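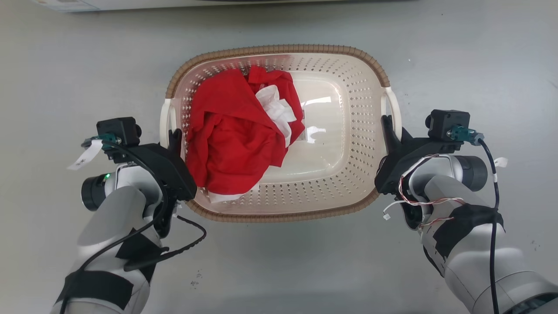 Prultside open day set: README

The Prultside open day set holds the recordings we made while visitors wandered in and out of our lab in May, and we are very pleased to be able to share it at last! The job on show was two-handed basket work, done by a pair of arms we call Dulis. Each arm has its own wrist camera, and the basket has a looped white handle at each short end, so a gripper can go to either side. Red and white clothes fill the left half and leave the right half bare, and an uneven load like that is what we most wanted people to see the arms deal with.

What is in it

50 episodes, recorded over 2 sessions, one before lunch and one after. Each episode has the overhead view, both wrist views, joint positions and gripper commands. 17 of the episodes were started by visitors, who pressed the go button themselves (the youngest ones queued up twice). These are marked "guest" in the index file.

Layout

episodes/ one folder per run
index.csv run number, session, guest or staff, outcome
notes/ what we scribbled down on the day, lightly tidied
calib/ camera calibration, done once before the doors opened

How the demonstration ran

A person at the desk placed the basket and filled it however they liked, then stepped back behind the line. Dulis found the two handles, took hold, lifted and set the basket down again. Visitors loved choosing the clothes -- and they were much better than us at making awkward piles. Control ran on Vlachou, our own planner, with the settings saved in each episode folder.

Known problems

Light bounces off the glossy basket bottom wherever it is left uncovered, and depth readings there are patchy. In 3 episodes the wrist camera clocks drifted; these are flagged in the index and best left out of any timing work. Sound was not recorded.

Use and contact

Free for research and teaching. Please name the Prultside open day set if you publish with it. Questions and corrections go to the Hostis issue page, and we would love to hear what you try -- failed attempts included.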